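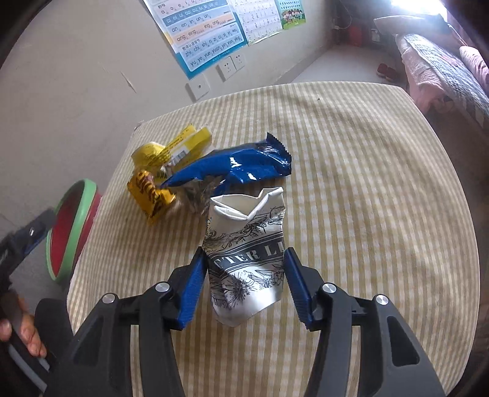
Paper cup held between the ribbed blue pads, wrappers on the table behind it.

Hand-held gripper crushes paper cups and drops foil wrappers: how should grip force be set?

Posted in: Home Builds, Grippers and End Effectors
Status: Open

Disden

This inquiry concerns a hand-held parallel gripper assembled at home in April from the Zarnwood linkage plans. The jaws are fitted with ribbed blue pads and are closed by a trigger through a cable. The intended use is a table-clearing exercise in which light household waste is picked up from a cloth-covered table and placed in a bin at the side. The results will later be used to set up a small fixed arm on the same bench.

Two difficulties have been encountered. The first concerns paper cups. With the return spring supplied in the plans, the jaws close further than intended before the operator feels any resistance, and the rim of the cup folds inward. The second concerns snack wrappers. At the reduced trigger travel that preserves a cup, a foil wrapper slides out of the pads during the transfer to the bin. The log for the month records 559 attempts, and most of the failures belong to one of these two types.

The following points have been checked. All pivots move freely. The pads are bonded along their full length. The trigger cable has no slack at rest. The tablecloth moves slightly when a jaw tip touches it, and it has been secured with clips on two sides.

Advice is requested on whether one setting can serve both classes of object, or whether the pads should be replaced. Printed parts can be remade without difficulty. The purchase of a force sensor is not planned at this stage.

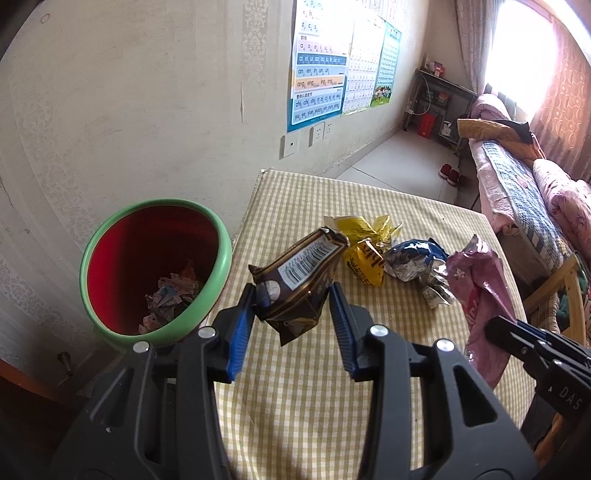

Picking up a torn snack wrapper beside the waste bin.

Collet

A single force setting is unlikely to serve both objects. A single mechanism can, provided that closing distance is limited separately from closing force.

It is recommended that an adjustable hard stop be added to the trigger. A screw passing through the handle body is sufficient. The procedure is as follows.

Place an undamaged cup between the pads and close the jaws until both pads make contact. Continue until the cup can be lifted without slipping, then turn the screw in until it meets the trigger. Mark this position on the handle. Next, back the screw out fully and repeat the process with an empty wrapper. Mark the second position.

With the two marks in place, the operator selects the stop before each pick. On the fixed arm, the same two positions may be entered as closing limits for the motor.

With regard to wrappers, the point of contact matters more than the force applied. A wrapper should be gripped across a fold or a twisted end, where several layers lie together. A flat single layer gives the ribs very little to hold. The wrapper should also be held well below the pad tips, as the tips tend to spread under load.

A cup that has already been crushed should not be used for calibration. Its walls yield at a lower force and the stop will be set in the wrong position. Please use a new cup and replace it every 15 closures.

The pads do not require replacement on the evidence given.

Drirkunex

Use a weaker spring. The one in the plans is too strong and the same problem was present on the unit built here. Any light spring of the same length will fit.

Clean the pads as well. Sugar and oil from wrappers will make them slippery. Warm water and dish soap are adequate, and the pads must be dry before use.

Disden

Both replies are acknowledged with thanks. The adjustable stop has been fitted using a screw already on hand, and the two positions have been marked on the handle. The pads have been washed. New cups are now lifted with the rim intact on the first setting. Wrappers gripped at the twisted end are reaching the bin, though flat pieces of clear film are still dropped on occasion.

The lighter spring has not been tested. It was found that the jaws of the second unit do not reopen fully even with the original spring, and that matter will be submitted as a separate inquiry.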